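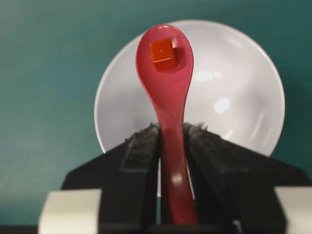 Prasstead Water District — Minutes of the Metering and Leakage Working Group

Date: 07/09/2023
Chair: Bernadette Ambrose
Minutes: Ruth Cuadros
Also attending: two staff from field operations, one from billing

1. Minutes of the previous meeting

Approved with one correction. Under item 3, "supply pressure" should read "static pressure at the curb stop."

2. Meter replacement, Wekport zone

R. Cuadros reported 1109 meters replaced to the end of June. A further 19 addresses remain open. In most of these the meter box is under paving and the crew could not reach the shutoff valve. Letters have gone out to the owners. Field operations will not break paving until a signed access form is on file.

Billing noted that final readings from the old meters were entered late for one route. Estimated bills on that route will be corrected in the next cycle. Customers will see the adjustment as a separate line.

3. Night flow, Reinholz Road

Minimum night flow on Reinholz Road has stayed above the target since the valve work. Two listening surveys found no clear leak noise. The line is plastic pipe, and sound carries poorly along it, so the result was not treated as final. The group agreed to a step test, closing one section at a time between midnight and 4 a.m. Notices to residents are required 48 hours ahead.

The chair asked that the boundary valve at the north end be checked for full closure before the test. A valve passing water would make the readings useless.

4. Work order 2831

Pressure logger at the Zetosberg pump station. The logger has dropped readings on several nights. Battery replaced, fault still present. Field operations will swap the unit and keep the old one for bench testing. Order stays open.

5. Questions from the floor
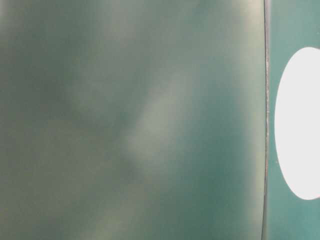 Will customers on the Reinholz Road line lose water during the step test?
Each section will be off for a short period while its valve is closed, and supply will return before the next section is shut.

A resident also asked whether old meters are tested after removal. Billing confirmed that a meter is tested when the customer has disputed a bill — the rest go to scrap.

6. Actions

R. Cuadros: draft the step test notice and send it to the chair.
Field operations: check north boundary valve; replace Zetosberg logger.
Billing: issue corrected bills for the late route.

Next meeting to be set once the step test results are in.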